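Sachets, mugs and other small stuff

Happy new year from the spare room at Losel, where I've spent most of January so far sitting on the bed with everything I own spread out around me. It started with one drawer (I was looking for a phone charger) and ended with me tipping out the whole closet. I have 18 pairs of shoes! I would have told you 9 if you'd asked me at Christmas, and I would have believed it.

The shoes went back on the rack pretty quickly, but the little things took forever. Mugs, jars, fluffy bits, scraps of cloth, and the padded white sachets I keep forgetting to put to work. A few of you wrote in after the July issue swearing by them for sneakers, so I finally gave them a proper try in my old Pollura walking shoes, which had gotten pretty bad over the fall.

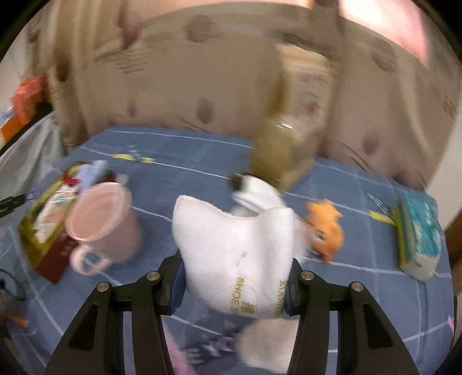
How long should you leave a sachet in a shoe?

Overnight is plenty for everyday shoes, and I give boots 2 nights. Push it down toward the toe and leave the laces loose so some air can get in.

My Polluras came out a lot better, I'm happy to say. Not perfect, but I can keep them in the hallway again. I've been setting the sachets on the windowsill between rounds, and I store them in an old shoebox with the lid off. Baking soda in a sock works too if you don't want to buy anything, though mine leaked all over the Tana bag I take to swimming and I'm still finding it in the seams.

Next up is the kitchen shelf, Vávra cookie tins included. If you have a good use for tins with no lids, please write, because I've got a stack of them and very little self-control.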